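The Record of Attempt 634

Submitted to the Standing Panel on Method, Closholm Institute, Mon 9 September

1. The Panel has asked the Bench Section to account for the result reported under the title "Pausing Before Contact in Two-Arm Handling of Fitted Tools". The Section is pleased to do so. The Panel has further asked why the report was submitted nine months after the work ended. The Section will come to that.

2. The work was carried out in the ground floor laboratory, on the two-arm station known in the building as Ikska. The name was on the purchase papers and no member of the Section has been able to find out what it means. The station was set the same task throughout. An open tool case was placed on the table, and the two arms were to take up one tool, hold it clear of its slot, and put it back in the slot it came from. The tool was named by a written instruction. The case was then turned or shifted by hand and the task was given again.

3. Tools in a fitted tray are harder to handle than tools on a bare table. The slot holds the tool on both sides, and the fingers have little room to go down beside it. An arm that comes in at a poor angle presses on the foam, and the tool does not move. The Section had trained the station on 2,000 guided examples, in which a trained operator moved the arms through the task while the cameras recorded. The first results were poor. The station took hold of the correct tool well enough, but it let go of it badly, and tools were left lying across their slots.

4. The method proposed was simple. Before the fingers closed, both arms were to stop. During the stop the station compared the view from the head camera with the views from the wrists, and if the two did not agree on where the tool lay, it began its approach again. The stop could be set to any length. The Section chose 600 milliseconds, that being the shortest period in which all the views could be compared.

5. With the stop in place, the returns improved. The Section has set out the tables in the main report and does not repeat them here. The Celtier laboratory, which runs the same arms on a longer bench, was sent the settings and obtained the same improvement. The Panel has had Celtier's letter since December.

6. The difficulty concerns the length of the stop. In the early attempts the arms stopped for the period set and then closed. From the second week onward they stopped for longer. The increase was small, and the Section put it down to load on the computer. The computer was replaced. The stops went on getting longer. By the third week an operator could say "it's thinking", finish a sentence, and look back before the fingers moved.

7. The Section wishes to state plainly that the station does not think in any sense the Panel would need to consider under the Institute's rules. It compares views. It was nevertheless found that during the longer stops the views already agreed. The log shows agreement, then a wait, then the close. No instruction to wait appears anywhere in the software. The Galindo group, who wrote the comparison step, went through it line by line over two days and returned it with a note saying it was correct and asking for their cable back.

8. It was suggested at this point that the work be stopped and the fault found. The Section considered this and decided against it. The reason was entered in the minutes as "results continuing to improve". The Panel may think that reason insufficient. At the time it was the only thing the whole Section agreed upon, and the bench was booked until the end of the month.

9. The practice of talking at the bench changed during those weeks. Staff who had been used to calling across the room lowered their voices when the arms came to a stop. No direction was given about this. A visitor from the finance office, who had come about the blinds, stood by the door through the whole of one stop with her folder held against her chest, and asked afterwards whether she had been in the way. She was told she had not.

10. Attempt 634 took place late on a weekday afternoon. The case had been set down in the usual position and the laptop was running. The instruction named the utility knife. The arms came in from both sides, lowered, and stopped. The log of the stop is complete. The views agreed at once. The arms then held their position for the rest of the afternoon.

11. Two views from the attempt are entered in the record. 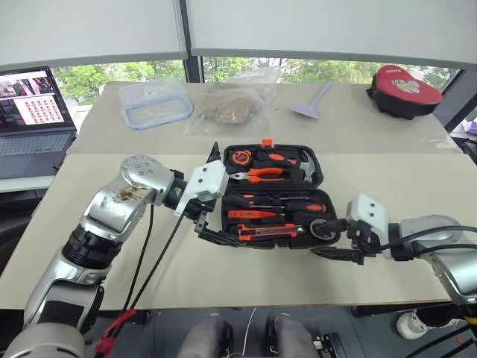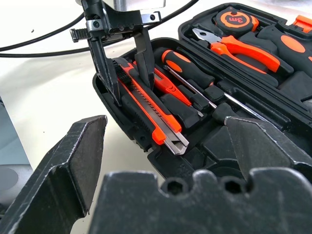 12. The Section did not intervene, and the Panel has asked it to explain that decision in particular. The rule at the bench is that a stop may be ended by hand once it passes one minute. The operator on duty had a hand on the switch by then and did not press it. When questioned, the operator said that it would have felt like interrupting. The Panel will observe from the second view that the knife lay in the tray with its segmented blade extended, and that one finger of the far gripper had come down alongside the grip. The handling sheet for the task requires the blade to be drawn in before the case is put on the table. The operator had prepared the case and had missed it. So had the colleague who checked the case and signed the sheet.

13. The Section draws no conclusion from this. The station had never been taught anything about blades. The guided examples contain no knife with the blade out, and none of the measures used in the comparison would tell an open knife from a closed one, except as a slightly longer object. A longer object might have disturbed the match between the views. It did not do so here, as the log makes clear. The Section has been through the log many times.

14. Shortly before the building closed, the operator ended the attempt, waited for the arms to rise, and drew in the blade. The instruction was given again. The arms came down, stopped for 600 milliseconds, and closed. The knife was lifted and returned to its slot. Every stop since that evening has been 600 milliseconds, and the earlier increase has not come back, though the Section has tried on a number of occasions to bring it back, including with the blade out. On those occasions the station picked up the knife without delay.

15. It is for this reason that the report was late. The Section had a method which worked, a set of tables which supported it, and one attempt which belonged in none of the columns. Drafts were prepared which left it out. They were clear and well ordered, and each was withdrawn by the person who had written it. A later draft gave the attempt as a failure, on the ground that no tool was moved, and that is how it is counted in the report now before the Panel.

16. The Section asks that the count be allowed to stand, and that this account be kept with it. It asks also that the handling sheet be amended so that the blade is checked by two people who have not spoken to each other first.

17. The station remains in use. The bench is booked to Celtier for the coming term, and their staff have been given the settings, the key to the cabinet and a copy of the log. They have asked why people in the room go quiet before the fingers close. The Section replied that it was a local habit and that they were under no obligation to follow it. The most recent report from the bench says that they have begun to do it as well.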